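Can a Robot Do Your Chores Yet?

By Musa Eze
Posted 10/03/2022
Perkora Kids, the page for people who ask too many questions

Short answer: some of them. Kind of. Slowly.

Long answer: keep reading.

First, what's a chore? To you it's one thing. "Clear the table." Three words! But try saying it to a machine. Which table? What's on it? Is that cup empty or is there still juice in it? Does the homework go in the trash? (No. Nice try.)

A robot needs every little bit worked out. You do it without thinking, becuase you've been practicing since you were a baby. All that banging spoons on the floor was training.

What machines are already good at

Same thing, same place, over and over. A dishwasher is a machine that does a chore and does it great. But it can't load itself. Somebody has to put the plates in, and that's the hard part.

Robot vacuums. Pretty good on a flat floor. Then they meet a sock.

Factories have had robot arms for a long, long time. Welding cars, lifting heavy stuff. In those jobs the part usually shows up in the same spot every time, facing the same way. Easy! Well, easier.

What's still tricky

Packing a box. Really. Think about something like the power supply out of a computer, the metal box that feeds electricity to everything else. The metal part is fine. Hard, square, doesn't change shape. Then there are the wires. Red, yellow, black, all in a tangle, and never the same tangle twice. Now put it in a cardboard box split into little squares, one power supply to a square, wires tucked in too. 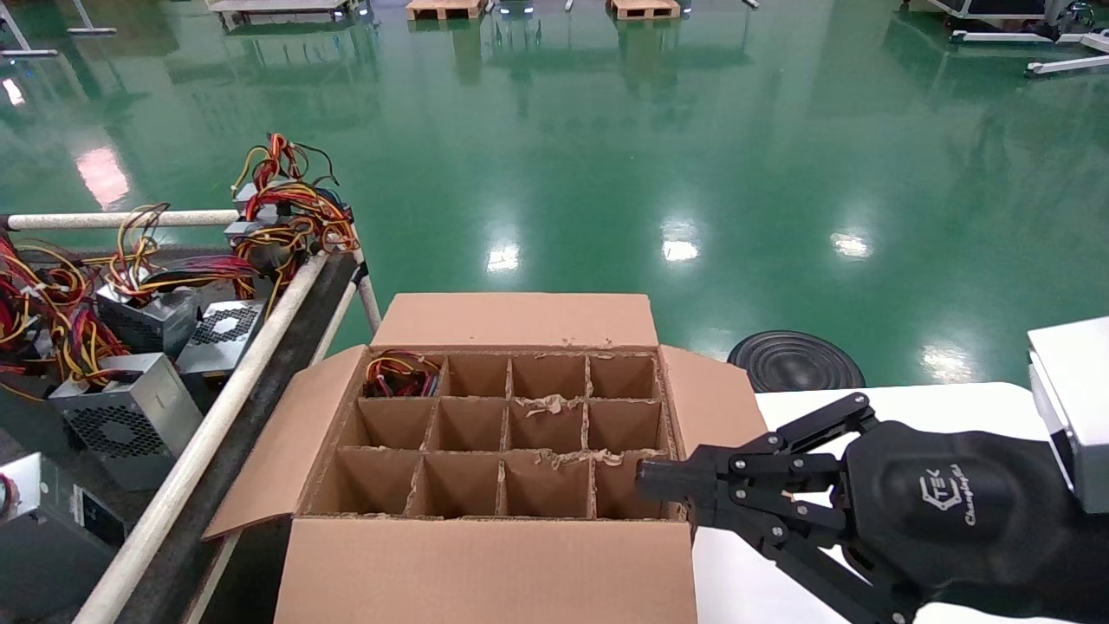

So a robot has to find one power supply in a bunch of them, all lying different ways. Pick a spot to grab. Not the wires! Squeeze hard enough to hold on but not so hard that something bends. Lift. Hope it isn't hooked to the one next door. Then line it up over an empty square and let go at the right moment.

You could do it while telling your friend about a movie. A robot has to give it everything it's got.

And cardboard is sneaky. It bends, flaps flop. A divider leans over a tiny bit and now the square isn't quite where it was.

Try it at home

Get an egg carton and some socks. Put on the thickest mittens you own. Close one eye. Now put one sock in each cup with nothing hanging out. Use only two fingers and your thumb stays out of it.

Annoying, right? Musa's best time was 200 seconds and he's a grown up.

Questions you sent in

Haruna asks, will a robot ever make my bed?
Maybe. Blankets are like wires only bigger. They fold in a new way every single time, so there's no one "right picture" for the robot to look for. People are working on it. Keep making your bed for now, sorry.

Aner, age 8, wants to know if robots get bored.
Nope. No feelings about it at all. That's one reason people want them for jobs that are the same thing all day long.

What if it drops something?
Depends on the robot. Some can tell the grip is empty and try again. Some just carry on with nothing in there hand, looking very busy.

So when do I get one?
Don't know! A robot that does one job in one place, you can find those now. A robot that does all your chores, in your messy room, with the cat in the way? Much harder. Anybody who gives you an exact date is guessing.

Next time: why elevators don't fall down. Send questions before the end of the month, and please write your first name so we can read it.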